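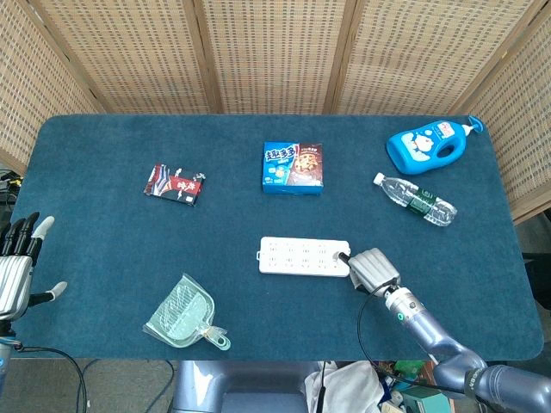

Our two-armed robot at the teal table, right hand by the power strip.

Come and spend a spring teaching a robot to tidy a table

I'm looking for people to help with a study, and I'd love it if you were one of them. You don't need to know anything about robots. You don't need to be good with computers. If you have ever picked up a bottle, moved it somewhere else and not thought about it for a second, you already have the skill I'm after, and I'm a bit jealous of how easily you do it.

I run the Sturik study from our lab in Sarnitz. Sturik is the name of the project (it started life as the name of a folder and we never found a better one). We want to know how people go about showing a robot how to handle ordinary household things, and which ways of showing it end up being the most use to the robot afterwards. There's paid work in it, there's decent coffee, and there are some real results already, which I'll get to.

What we're trying to find out

The usual way to teach a robot like ours is to have a person steer its arms through a job, record everything, and let the software learn from the recordings. Most labs have their own staff do the steering. The staff get very good at it and they all pick up the same habits. I did it for months and I can tell you that I now reach for a mug like a crane driver.

We began to wonder whether all that tidy, expert steering was what the robot needed. So last year we ran a small trial. One set of recordings came from me and my colleagues. Another came from people who had never touched the kit before and had only had a short practice. Each set had 100 recordings in it, the same objects and the same jobs. Then we trained the robot on each set separately and tested it on tables laid out in ways it had never met.

The beginners' set did better on the new layouts! On our test table the robot managed 33 more successful pick-ups with the beginners' recordings than with ours, which was a blow to my pride and a very good day for the project. When the table was laid out exactly as in training, our own recordings still had the edge. When things had been turned round, tipped over or swapped about, the beginners won.

My best guess is that beginners wobble. They go for something, miss slightly, come back from another side and get it. The robot gets to learn what a rescue looks like. Those of us with practice hardly ever need rescuing, so our recordings have very little of that in them. But it's a guess, the trial was small, and a good few of the people in it were friends of the lab who all knew each other. I want to do it again properly, with a wider mix of people, before I go round telling everyone I'm right.

What you'd be doing

You sit or stand at the steering desk, a few steps from the robot, and you guide its two arms with a pair of hand controls. The fingers on the robot follow yours, more or less. There's a short lag that everyone swears at to begin with and then stops noticing.

On the table we put a handful of everyday items: the photo at the top gives you a fair idea. A box of biscuits, a snack packet, a pump bottle, a water bottle, a dustpan, a power strip with its lead trailing across the cloth. I choose things that behave differently when you grab them. A box standing on end is kind to you, provided you don't knock it. A bottle on its side wants to roll off. A flat little packet is a menace, and I have seen grown adults talk to it. The power strip is my favourite, because the lead comes along whether you want it to or not, and we know very little about how people plan for that.

You'll get a card with a job on it, such as moving one item to the other side of the table, or standing a bottle up, or passing something from one robot hand to the other. You do it in whatever way seems sensible to you. Please don't try to guess what the "proper" way is. I won't tell you, partly because I'd be spoiling the study and partly because I don't know.

Some people will be asked to talk out loud as they go. Some will be asked to work in silence. Some will watch one of my recordings first, and some won't. Which group you land in is decided by a draw, so I can't swap you over, even if you ask nicely.

After each batch there's a short chat with me about what felt easy and what drove you up the wall. I write all of this down. Plenty of our better ideas came from someone grumbling at this stage, so do grumble.

How much time it takes

There are 10 sessions, spread over the spring, starting in April. You'd come in at either nine in the morning or two in the afternoon, and we keep you at the same time of day throughout if we can. A session includes breaks, and you can take an extra one whenever you like. Steering is more tiring than it looks. Your shoulders will know about it after the first go, and then they settle down.

I do need people who can manage the whole run. Half of what I want to see is how your way of working changes between the first session and the last, and a gap in the middle makes that very hard to read. If you've got a big holiday or a house move coming up in the spring, tell me and we'll see whether it can be fitted in. If it can't, I'd like to keep your name for the next round.

Who I'm looking for

Adults of any age, and I mean any. Last time we ended up with far too many people in their twenties. I'd be especially glad to hear from you if you work with your hands, if you're retired, if you're left-handed, or if you've never played a video game in your life. People who have played a lot of them are welcome too, I just want to know about it.

You'll need to see the table well enough to steer (glasses are fine) and be comfortable moving both arms for short stretches. The controls can be set up for sitting or standing, and we can alter the grips for smaller hands or stiff fingers. If you're not sure whether it would suit you, please ask before ruling yourself out.

I can't take you if you've steered a two-armed robot before, for work or for another study. Sorry! It's the one thing I have to be strict about.

We're working in English, though it needn't be your first language. The job cards are short and I'm always in the room.

What you get

We pay 13 euros an hour, breaks included, and your travel within Sarnitz on top. Pay goes out at the end of each month by bank transfer. You're free to stop at any point without giving a reason, and you'll be paid for every hour you've done up to then.

You'll also get to see what your recordings did. Once the training is finished, I invite everyone back for an afternoon where we run the robot on what it learned from each group. Last time one woman watched it go for a bottle in a very particular sideways swoop and shouted "that's mine!" across the room. She was quite right, we checked.

Is it safe?

The robot moves slowly during the study and there's a stop button at your desk and another in my hand. You'll be shown how yours works before you do anything else, and you'll be asked to press it a few times so it doesn't feel like a big deal. You don't stand within reach of the arms while they're switched on. I do the resetting of the table between jobs, so you never have to lean in.

What happens to the recordings

We keep the movements of the arms and hands, what the robot's own cameras pick up of the table, and, if you're in the talking group, your voice. You're not filmed. Your recordings are stored under a code, and the list matching codes to names is kept apart and deleted when the study closes. We plan to share the movement recordings with other labs, and you can say no to that and still take part. Voices aren't shared with anyone.

De Haan supplied the hand controls and paid for part of the work. They'll see the results when everyone else does and have no say in what we write.

We're after one more helper too

Separate from all that, there's a part-time job going for the length of the study: setting the table between jobs when I'm at the desk, checking each recording has saved, and labelling the good and bad grabs afterwards. It's steady, fiddly work and it suits somebody who likes things to be put back in the right place. We have layout sheets to follow, and I'll train you. You'd be employed through Unis, on their normal part-time terms, and the hours can be fitted round a course or another job. You can't do this one and take part in the study, so pick whichever sounds more fun.

How to put your name down

Send a short note to the Sturik desk, or drop one in at the Sarnitz front office if you'd sooner do it on paper. Tell me your age, which hand you write with, what you do or used to do all day, and whether mornings or afternoons are better. Put "table study" or "helper" at the top so I know which pile you belong in. For the helper job, add a few lines on any work you've done that needed patience. No need for a full CV.

I'll ring or write back to everyone, including those I can't fit in. If you're chosen there'll be a short visit first, so you can meet the robot, try the controls and change your mind before signing anything. Bring a friend to that if you like. They can have a go at the flat little packet as well.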